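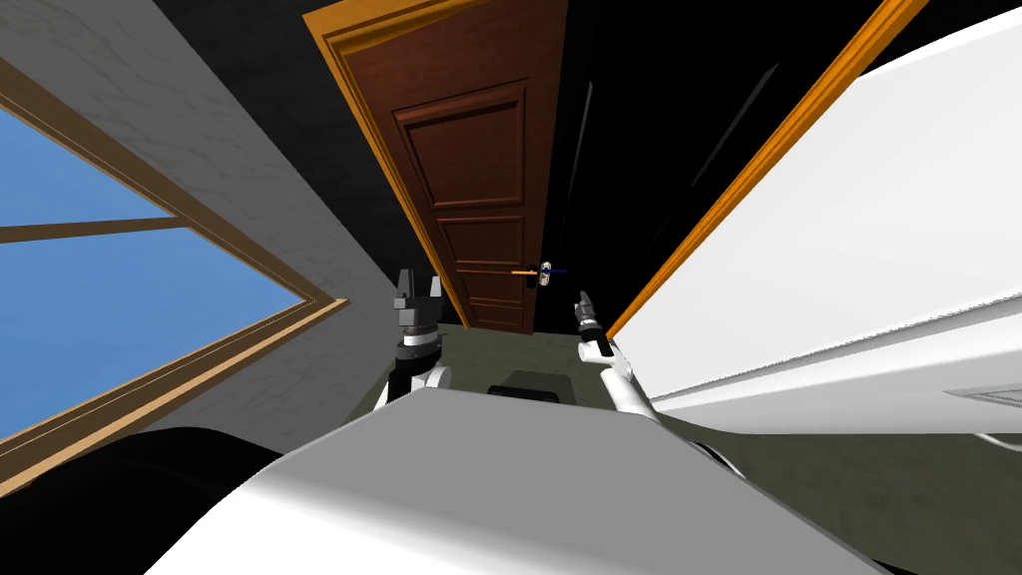 Both grippers in front of the paneled door, the left one open. Simulator view.

Setting up the room sim before you cut any metal

Quick one, bench time is short. This is the setup we use at the Flevmont shop for the two-arm build. Sim first, arms after. If you already have a robot model that loads and doesn't fall through the floor, skip to step 3.

What you need

A laptop that can run the simulator with shadows on. Khôi's old one could, barely.
Robot model file, both arms, both grippers.
A room file. We use the Magaña room, it has doors and windows and some white goods in it, plenty to bump into.
Calipers.
A notebook. Paper. You will want to write down joint numbers and the log scrolls away.

Step 1 – measure the real fingers

Open the real gripper all the way and measure between the finger faces. Ours is 81 mm. Write it down, then check the model says the same. The file I got from Elvia Maldonado had the closed limit and the open limit swapped so everything looked fine until you sent a close command. Fix it in the model, don't fix it in your script. You'll forget.

Measure finger thickness too while the calipers are out. Same spot on both fingers, near the tip.

Step 2 – load the room

Load the room with no robot. Let it run a few seconds. Things that were saved slightly inside the floor will pop, better to find out now. Move anything that jumps, save, load agian.

Now add the robot. Base flat on the floor, body facing whatever you want to work on. Arms up and forward, grippers open. Leave space between the arms, if they start close together the first planned move is usually straight through each other.

Save that pose and call it home. Every test starts from home. No exceptions, even when you're in a rush.

Step 3 – timestep and gains

Run at 500 steps a second. Slower than that and the fingers buzz when they touch something hard. If they still buzz, drop the finger stiffness by half and try again before you touch anything else. One change, one run.

Damping on the wrist: start high, come down. A sluggish wrist is easy to spot. A loose one will fool you for a whole evening.

Step 4 – collision shapes

Turn on the collision overlay. Most people leave this off and then wonder why the arm stops short. Big boxy things with rounded corners are the worst, the auto shape puts a square corner where the real surface curves away, and anything recessed gets filled in solid. So the hand goes up to an opening and hits a wall that isn't drawn.

Fix: split the shape by hand. Top, side, front, then separate pieces around each opening. Boring. Do it with music on. For the rim of a recess use thin boxes, they're good enough for this.

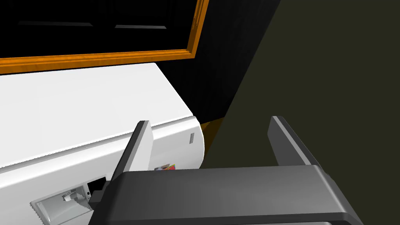 Bruveck Shop Notes, No. 81, p. 4

Then creep the hand in. Small moves, 3 mm at a time, overlay still on. Look at the palm as well as the fingers. The palm on this gripper is wide and sticks out further than you expect, and if you planned with only the fingertips in mind it's the palm that hits first. I keep a second view pointed at the side for this.

If the contact force spikes when there's visible air between the parts, your collision shape is still too fat. Back to the splitting. Sorry.

Step 5 – line up with something narrow

Openings done, now try something you can close on. A plain cylinder is the best thing to learn with, same width whichever way you roll the wrist, or near enough if it has a taper. Turn gravity off for the object at first so it stays where you put it. Background dark if you can, edges are easier to read. Bring the hand in below it with the fingers full open and stop before the tips get there.
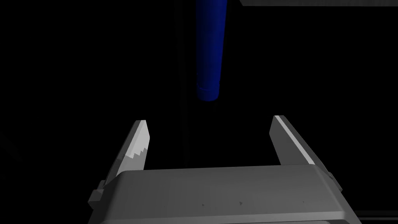

Check the centering from two views before you go any further. One view lies to you. What looks dead center from behind can be well off toward the front, then one finger lands early and shoves the thing sideways. When both views agree, move in, close slow, and watch the two finger forces. They should come up together. If one leads, nudge the hand toward the other side and repeat from home.

Taper matters a bit. Grab on the straightest part you can reach or it squirms out as you squeeze. Rubber pads on the real ones help, so set the friction in the model to match your pads, not bare metal.

Gravity back on last. Then lift.

Step 6 – write it down, then go to the real arm

Copy out the home pose, gains, finger limits and friction value. Those are the only numbers that go across to the hardware. On the Zostero controller they go in the startup page, and you have to hit save twice, once for the page and once for the box itself. Power cycle, read them back.

First real run at the lowest speed, hand on the stop button, nobody else inside the tape. Tuesday nights are busy so book the cage if you want quiet.

Trouble

Arm stops in mid air – collision shape, step 4.
Fingers buzz – timestep, then stiffness.
Fingers open when you say close – limits swapped, step 1.
Door in the room swings by itself – hinge has no friction, give it a little.
Whole robot slides backward when it pushes – base isn't fixed. Fix it or add the real weight.

Khôi Đinh has the cleaned up room file, ask him for the June one, the older ones still have teh solid recesses.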